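### 3.2 The stacking toy as a first ordering task

We came to the stacking toy rather slowly, having begun with shape sorters and nesting cups, and it was Awuor Biwott who persuaded the rest of us to look at it more closely during the home visits in Varstead. Of the 2,309 play episodes coded in the full study, 497 involved a toy built from tiers or rings, and a good many of those were started by the child without any prompting from a parent. We found that a lovely thing to watch, and it also made the episodes easier to compare across the Varstead and Lundach families.

The toys themselves varied a great deal, from plain rings in graded colors to characters with faces. A character toy gives the child a second clue to work with – the head belongs at the top, whatever the sizes of the other pieces may be (see Figure 4).
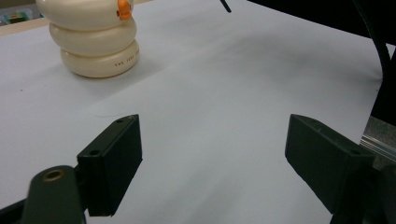 **Figure 4.** Cream-colored stacking toy with three rounded tiers and an orange beak, standing on a white tabletop.

With a toy of this sort the color offers very little help, as the tiers are all much the same shade, and so a child has to attend either to width or to the beak. In 159 episodes with character toys, we noted which piece the child reached for first and whether a parent named a part of the animal aloud. Parents were wonderfully generous with their talk here, and "Where does his head go?" came up in nearly every home, sometimes well before the child had shown any interest in building at all! We coded such remarks separately from size words ("big," "bigger," "little"), following the scheme in Mohamedi, and return to them in Section 4.1.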